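Zallavel bench notebook, two-arm cell
Fri 16 September

Good morning's work, and I want to get it down before lunch wipes it out of my head. The carton pick is finally behaving in simulation, or at least behaving well enough that I'd let a visitor watch. We ran 300 episodes overnight with the new approach settings and I went through the failures with my coffee, which is my favorite part of the job if I'm being truthful about it.

For anyone picking this up later: the chore is putting groceries away, and we've cut it down to one carton on a bare table. I know how that sounds. Back in July we had the whole shopping bag in there, a shelf, a fridge door, everything, and we couldn't tell which part was going wrong when it went wrong (all of it, mostly). So one carton, lying on its side, dropped at a slightly different angle every time, and the arms have to pick it up and stand it upright. My kids can do that while arguing about something else.

Of the 300, 38 failed. That's a big step down from last week and I'm pleased, but the kind of failure interests me more than the number. Most of them are the carton getting nudged by a fingertip just before the close, so that it turns a little and the fingers come together on a corner. The Duangkaew planner picks its grasp early and then sticks to it, bless it, and it doesn't look again on the way in. A person adjusts without noticing. I tried it myself at the kitchen counter last night with a juice carton and my eyes shut, and I bumped it too – then I felt the bump and fixed my hand. We have no such feeling in the loop yet. 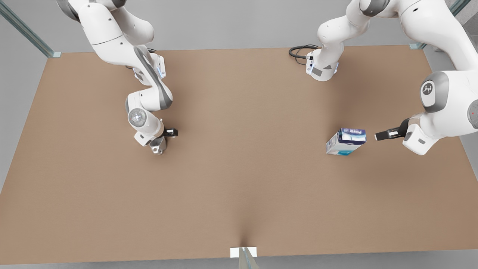

The other thing I keep going back and forth on is the second arm. When the carton is over toward the left arm's side, the right one hangs there over the table with nothing to do, and every time I watch it I think we're wasting half a robot. I let both of them reach in one batch of 50 to see what would happen. They got in each other's way near the middle, the collision check froze them, and the episode timed out. I'd still like the right arm to steady the far end while the left one tips the carton up, since that's how I would do it with a heavy one. It needs a proper handoff rule first. Parking it for now.

Notes on contact: I raised the finger friction a touch and the slips nearly went away, which makes me suspicious. It's easy to make a carton easy. Real cartons come out of the fridge damp, and they sag when they're half empty, and ours is a stiff block with printing on it. The Sillgate people have offered to weigh and squeeze a pile of real ones for us so we can stop guessing, and I said yes before they'd finished the sentence.

So, can it put the groceries away yet? My sister asked me that on the phone, and I told her no, and then talked for a good while about why. One carton on a clear table, with good light and no hurry, yes, most of the time. A full bag with eggs in it, I wouldn't let it near. I do think the shop-floor version, same box all day from the same place, is a lot closer than the kitchen one, and that's where Zorkusden wants us to aim the demo. Fair enough. I'll sulk a little and then do it.

To do:
Add a second look at the carton halfway through the approach, then rerun the 38 bad starts before touching anything else.
Another 200 episodes with wider starting angles, friction back at the old value.
Write up the two-arm freeze properly, with the logs from the batch of 50.
Ask Sillgate whether they can do half-full cartons as well.
Rename the output folders. I called three of them "final" and I can't tell them apart.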